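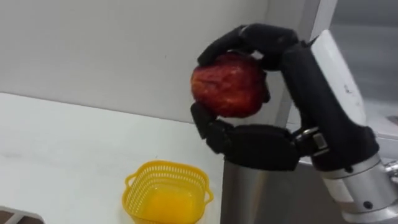
I got to Claneck a little before eight in the morning, and Liesbeth Van Beek was already up to her shins in it. She waved me over without looking up. "Step where the sedge is," she yelled. "Never where it's green and pretty!" I stepped where it was green and pretty, and that was one boot gone for the day.

Liesbeth has spent 17 years trying to get water back into peat bogs, and Claneck is her biggest one yet, 412 acres that were ditched and drained for grazing long before she was born. I asked her why a bog, of all things. Forests get all the posters.

"Oh, I love forests," she said. "But a dried-out bog leaks carbon every single day, and people drive right past it. It doesn't look like a disaster. It looks like a field."

The work is mostly plugging ditches. Her crew has put in 200 small dams since March, packed with peat dug right on the site (they tried plastic sheets at Kostden, where she worked before, and she's still grumpy about it). Then you wait for the moss.

"The moss is slow," she told me. "I've had landowners call me after one month asking where it is."

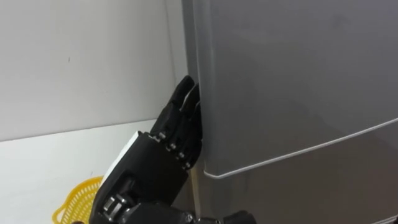 A robotic hand at the door edge of a gray refrigerator.

We ate lunch on the tailgate — cheese sandwiches, and a thermos of soup she swore was lentil — and I brought up the neighbors. The farm downhill belongs to the Yalçınkaya family, and they fought the plan at first. They were scared their lower pasture would flood.

"They had every right to ask," Liesbeth said. "I would've asked too. So we walked the fence line together, four times, in the rain, and we moved the last row of dams 100 yards uphill. Now they text me when they hear snipe."

Does she ever get tired of it? She laughed and wrung out a glove. "In February, sure. Everybody's tired in February."

Next up is Udatov, a smaller bog with deeper ditches and a road running through the middle. She's already been out there twice with a measuring pole, and she wants me to come along in the fall. I said yes, and then I asked if anybody had found my boot.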